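Astiger Kieferntisch: ölen, lackieren oder einfach so lassen?

Forum Wohnen & Werkeln > Holzoberflächen
Gestellt von Rokico im April 2026

Hallo zusammen,

ich lese hier schon ewig mit und brauche jetzt selber mal Rat. Wir haben einen großen Tisch aus Kiefer übernommen, hell, mit ordentlich Ästen drin, und ich krieg die Frage nach der Oberfläche einfach nicht entschieden. Der Tisch soll Basteltisch, Schreibtisch und bei Besuch auch mal Esstisch sein. Gekostet hat er 400 Euro inklusive Anlieferung, das fand ich für die Größe in Ordnung. (Mein Mann fand das nicht, aber der hat jetzt auch seinen Kram drauf liegen.)

Was ich bisher weiß, oder zu wissen glaube: Die Platte ist massiv, ob da schon mal was drauf war, kann ich euch nicht sagen. Der Vorbesitzer meinte »da ist nix dran«, aber der meinte auch, die Beine wären gerade. Wasser zieht an einer Stelle unten an der Platte sofort ein, oben habe ich mich noch nicht getraut.

Mir ist wichtig, dass er hell bleibt. Meine Eltern hatten in den Neunzigern eine komplette Küche in Kiefer und die war am Ende orange wie ein Kürbis. Das will ich auf keinen Fall. Gleichzeitig will ich keine Plastikschicht, auf der man mit dem Unterarm kleben bleibt, sobald es im August mal dreißig Grad im Zimmer hat.

Jetzt habe ich im Laden drei verschiedene Empfehlungen von zwei Verkäufern bekommen. Hartwachsöl, Wasserlack matt, oder Seifenlauge wie in Skandinavien. Was nehmt ihr? Und muss ich wegen der Äste irgendwas beachten? Ich habe gelesen, dass die harzen können, und einer sieht mir verdächtig dunkel aus.
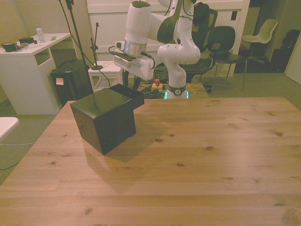
Kiefer hell, mit dem dunklen ovalen Ast ziemlich in der Mitte

Danke schon mal, ich schaue heute Abend wieder rein!

Clirken
Mitglied, 1.157 Beiträge

Moin Rokico,

ich hab in meinem Leben bestimmt ein Dutzend Kieferntische gemacht, beruflich nur am Rande, meistens für Freunde und Verwandte, und ich würde dir ganz klar zum weiß pigmentierten Hartwachsöl raten. Das steht meistens als »natur« oder »farblos-weiß« im Regal, da muss man das Kleingedruckte lesen. Der Witz daran sind die weißen Pigmente. Normales farbloses Öl feuert Kiefer nämlich an, das heißt, die Maserung kommt kräftig raus und das Holz wird sofort wärmer im Ton. Sieht bei Eiche toll aus, bei Kiefer bist du damit schon auf halbem Weg zur Küche deiner Eltern.

Ganz verhindern kannst du das Nachdunkeln übrigens nicht. Kiefer reagiert auf Licht, fertig. Du kannst es bremsen, und du kannst dafür sorgen, dass es gleichmäßig passiert. Also in den ersten Monaten nicht immer denselben Läufer oder dieselbe Schale an derselben Stelle stehen lassen, sonst hast du hinterher helle Flecken und ärgerst dich grün und blau. Ich hab bei meiner Schwester noch Jahre später den Umriss vom Drucker gesehen.

So würde ich es machen:

Erst mal den Wassertest oben. Ein Tropfen, fünf Minuten warten. Perlt er ab, ist doch was drauf, dann muss das komplett runter. Zieht er ein, hast du Glück.

Schleifen mit 120, dann 150, dann 180, immer mit der Faser. Nicht feiner! Mit 240 polierst du das Weichholz zu und das Öl kommt nicht mehr rein. Und bitte den Exzenter nicht auf einer Stelle parken, zwischen den Jahresringen ist Kiefer so weich, dass du dir Wellen reinschleifst.

Dann absaugen und mit einem nebelfeuchten Tuch drüber, trocknen lassen, und noch mal ganz leicht mit 180 von Hand. Das nimmt die aufgestellten Fasern weg.

Öl hauchdünn auftragen. Wirklich hauchdünn. Ich hab am Anfang immer viel zu viel genommen und dann drei Tage auf einen klebrigen Tisch geguckt. Nach einer Viertelstunde den Überschuss mit einem Baumwolllappen abnehmen, über Nacht liegen lassen, zweite Schicht genauso.

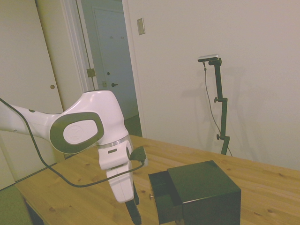

Danach ist der Tisch zwar trocken, aber noch nicht ausgehärtet. Bei den meisten Ölen dauert das eine gute Woche, in der Zeit also kein Wasser und keine heißen Tassen. Die Lappen bitte ausgebreitet draußen trocknen oder in ein Schraubglas mit Wasser stecken, die können sich sonst selbst entzünden. Das ist kein Märchen!

Zu den Ästen: Wenn einer klebt oder glänzt, mit Terpentinersatz oder Aceton abreiben, bis nichts mehr kommt, und gut lüften dabei. Eine richtige Harzgalle kannst du mit dem Föhn vorsichtig warm machen und dann auskratzen. Dunkel allein heißt erst mal gar nichts, das sind oft einfach Äste, die schon tot waren, als der Baum drumrum gewachsen ist. Die sitzen manchmal locker. Klopf mal mit dem Fingernagel drauf, und wenn er wackelt, einen Tropfen dünnflüssigen Leim an den Rand laufen lassen, bevor du schleifst.

Beim Öl brauchst du keine Riesendose. Ich nehme seit Jahren das von Kisimley und komme mit der kleinen für zwei Schichten gut hin, das geht aber bestimmt mit anderen genauso. Mach vorher auf der Unterseite eine Probe!

Gruß aus dem Norden

Lemma
Mitglied, 286 Beiträge

Ich halte mal dagegen, aber nur ein bisschen :-)

Clirken hat mit dem Schleifen und den Ästen völlig recht. Aber wenn bei dir gebastelt wird (Kleber, Filzstifte, Acrylfarbe, das volle Programm), wird dich Öl auf Kiefer irgendwann nerven. Filzstift geht aus einer geölten Platte nur mit Schleifen raus. Ich habe meinen Tisch vor 4 Jahren mit mattem Wasserlack gestrichen, zweikomponentig, und der sieht noch ziemlich so aus wie am Anfang. Kleben tut da im Sommer gar nichts, das Problem hatte ich nur früher mal mit einem billigen Acryllack, den ich nach einem Tag schon benutzt habe. Selber schuld.

Nachteil: Wenn du im Lack einen tiefen Kratzer hast, kannst du nicht mal eben die Stelle nachbessern. Beim Öl geht das wunderbar. Du musst dich also entscheiden, was dich mehr ärgert, Flecken oder Kratzer. Bei mir waren es die Flecken.

Was auch gerne vergessen wird: Dellen kriegst du in Kiefer so oder so, da hilft kein Lack und kein Öl. Kleine kann man auf einer rohen oder geölten Platte rausdampfen, feuchtes Tuch drauf und kurz mit dem Bügeleisen drüber. Und unter alles mit harten Kanten gehört bei mir Filz, egal ob Blumentopf oder Aufbewahrungsbox.

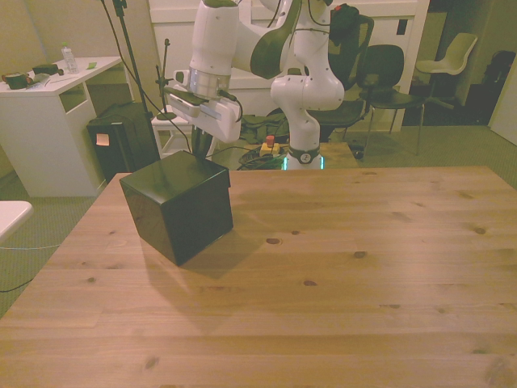
Glänzender schwarzer Würfel auf Kiefer, bei so glatten Sachen kleb ich unten immer Filz drunter

Seife würde ich lassen. Sieht am Anfang am allerschönsten aus, richtig schön hell und samtig, aber du seifst alle paar Wochen nach und ein Rotweinglas reicht, dann war's das. Für den Fußboden bei meiner Tante super, für einen Esstisch wäre mir das zu stressig.

Rokico

Oh super, vielen Dank euch beiden! Wassertest ist gemacht, zieht oben auch ein, also ist wohl wirklich nichts drauf. Der dunkle Ast wackelt nicht und klebt auch nicht. Ich tendiere gerade zum weißen Öl und lege beim Basteln eine große Schneidematte drunter. Probe auf der Unterseite mache ich am Wochenende. Welche Lappen nehmt ihr da, gehen alte T-Shirts?

Clirken
Mitglied, 1.157 Beiträge

T-Shirts gehen prima, nur keine bedruckten und keine neuen, die fusseln. Und zieh Handschuhe an, das Zeug hält auf der Haut fast so gut wie auf dem Tisch.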